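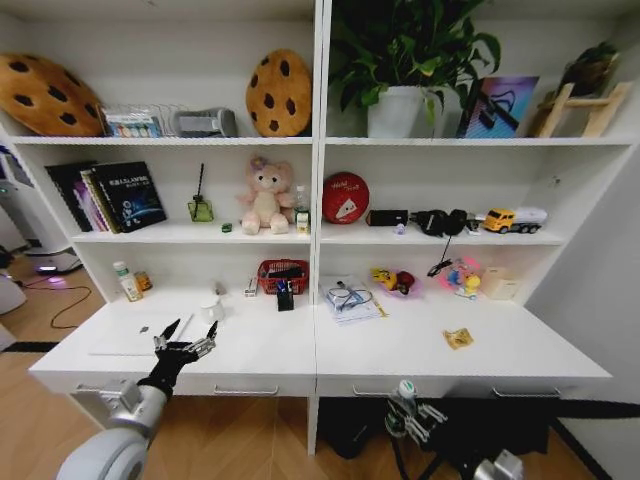

Session 4: Shelves, and What Ends Up on Them
Home Organization I, Lirkent Evening School
Instructor: Pongsak Kaewmanee
Handout revised 2/10/21

Bring this back next session, along with the inventory sheet from Session 3. Those who filed their inventory sheet somewhere safe should start looking now.

4.1 The built-in unit as a problem

We spent last session on closets, where a door hides the evidence. An open unit with a desk in it has no door. It is asked to be a library, an office, a toy garage and a display case, and it usually agrees to all of them.

The unit we are using is white, with two bays, open shelves and a long desk surface with drawers under it. White was a popular answer in the survey I read out in Session 1 (the Clullora one, 1,493 households, most of them optimistic). It makes a shelf look bigger and every object on it look like a decision.

Terms you will need:

Resident. An object that lives on the shelf and would be missed. Books, mostly. A reed diffuser if someone in the house cares about it.

Lodger. An object that was put down for a minute. Water bottles are the classic lodger. So are small cartons, pouches, and anything with a cable hanging off it.

Ornament. An object whose job is to be looked at. Plush toys count. Yes, including yours.

Cover. A large soft object that takes up a lot of room and asks for nothing. See the cookie cushions.

4.2 Height

The usual rule is light and seldom used on top, daily things between hip and eye. Mathebula's chapter in the course reader puts this better than I can and takes nearly 3,153 words to do it. Read the first half.

Cushions are good top-shelf material. They weigh little and forgive being dropped. Plants are another matter. A leafy plant up high looks splendid and must be watered by a person holding a can over their own head, above the books if they've planned badly. Put it over the bay you mind least.

Books belong where you can read the spines without a chair. A short row at one end of a shelf wants something firm at its open side, and a diffuser bottle is not a bookend – it is a spill with good manners.
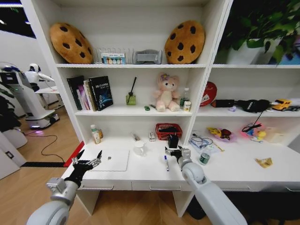
Fig. 2. Books at one end, plush in the middle, chocolate-chip cushions on top.

4.3 The desk surface

A desk inside a shelving unit becomes the lowest shelf within a week. Bottles drift to the wall. Small boxes settle where the elbow should go. Remedy:

1. Take everything off except what you write with or on.
2. Give the small dark oddments one basket. One. A second basket is a second desk.
3. Stand bottles together on a tray, or move them to the room where they get used.
4. Close the laptop when you finish. Do not put a plant on it.
5. Open a drawer and see whether it has room. People with good drawers forget they own them.

4.4 Mixed company

The hardest shelf is the one where the hobbies meet. Headphones, a toy vehicle or two, a seasonal tin, a figurine somebody likes. None of it is junk and none of it goes together.

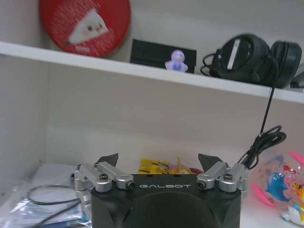
Photo: Halima Mwakalinga / Grurum

Sort by how often a hand goes there. Headphones come off the shelf constantly, so they get the front and a clear path, with the cable wound if there is one. A low black box can stay back and serve as a plinth of sorts. The lavender duck in front of it has the right idea: small and pale against dark, where it can be seen. Put the same duck against a white back panel and it's gone.

The red tin with Santa on it raises the question of dates. My position is that holiday tins come out in December and go back in January. Halima's is that a good tin is a good tin. The class split badly on this last term and we ran over, so we will not be voting.

Toy cars get parked facing the same way. I have no theory behind this.

4.5 For next session

Pick one shelf at home and label each object resident, lodger, ornament or cover. Use pencil. Move the lodgers first and leave the ornaments alone for a few days before you start on them, especially if they belong to someone who can reach the shelf.

Reading: Mathebula, remaining half. Spare copies of the reader are in Room 705, on a shelf that I would ask you not to comment on.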